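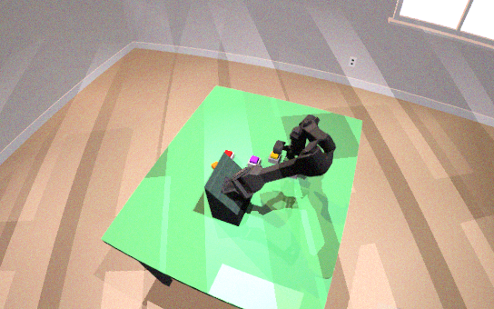 Room render, gray walls and wooden floor, afternoon light setting

Subject: Re: [lirkadier-users] Floor looks too orange after export
Date: Jan 11, 2018

Hello list,

thank you for the answers in December. I could not reply before, I was moving to a new apartment and my computer was in a box for two weeks.

One member wrote:

> Your wood texture is probably fine. Check if the
> export applies the color profile a second time.
> In Lirkadier this happens when the profile is set
> both in the project and in the output panel.
> Also, which wood are you using? The Zamani oak set
> is very warm by itself. I always take the
> saturation down before I put it on a floor.

You were right about the profile. It was set in both places. I removed it from the output panel and the orange is now much less. The walls were also affected, but on pale gray I did not notice it.

About the wood: yes, it is the Zamani set, number 288. I tried the saturation as you suggested, but then the boards became a little dead for my taste. Now I use number 295 from the same set and leave the saturation alone. It has a less red base and the grain is finer.

I still have two questions, if somebody has patience.

First, the board width. My plan is to copy the floor of my parents' house in Sakel, where the boards are quite wide. When I scale the texture, the grain becomes wide too, and it looks like a toy house. Is there a way to scale only the joints between the boards?

Second, the Plurkton plugin for the joints stops at tile 989 every time, without an error message. I reinstalled it and cleared the cache, with the same result. Does the free version have a limit? I did not find it in the manual.

I can send the project file to anyone who wants to look, but it is too big for the list.

Best regards and a good new year to all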